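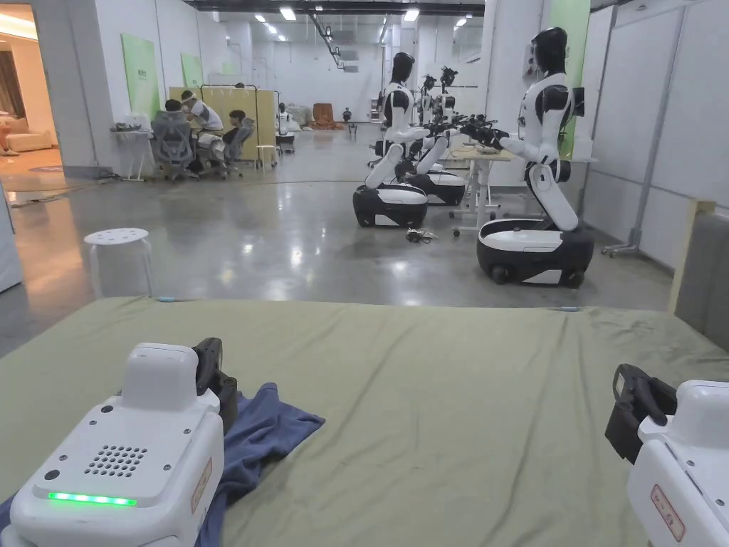 Rondov Publishes Gripper Care Schedule, Stops Short of Promises

DUSTSTEAD, 13 July 2018 - Rondov today released the upkeep schedule for the pair of hand-held grippers at its Duststead workshop. It replaces a supplier checklist that the company says was too vague to be useful.

Under the new schedule, the jaw fingers are checked every 300 cycles and the pair goes back on the bench for a full check at 2,000. Each check takes up to 16 minutes. Screws are tightened by hand, the jaws are opened and closed four times, and any finger that sticks is swapped.

"We were told these needed almost no care. I have heard that about every machine I ever fixed," said Milagros Llorente, who runs maintenance at Rondov. "Write down what you did and when. Then we can argue about it."

Rondov tried Brillico's wear-tracking software in the spring and dropped it. The program flagged good fingers and missed a cracked one - the crack was found with a flashlight.

Spare fingers will come from Gunawan. Rondov makes no claim that the schedule will cut downtime and will not publish results before it has some.

The schedule is free on request from the Duststead office.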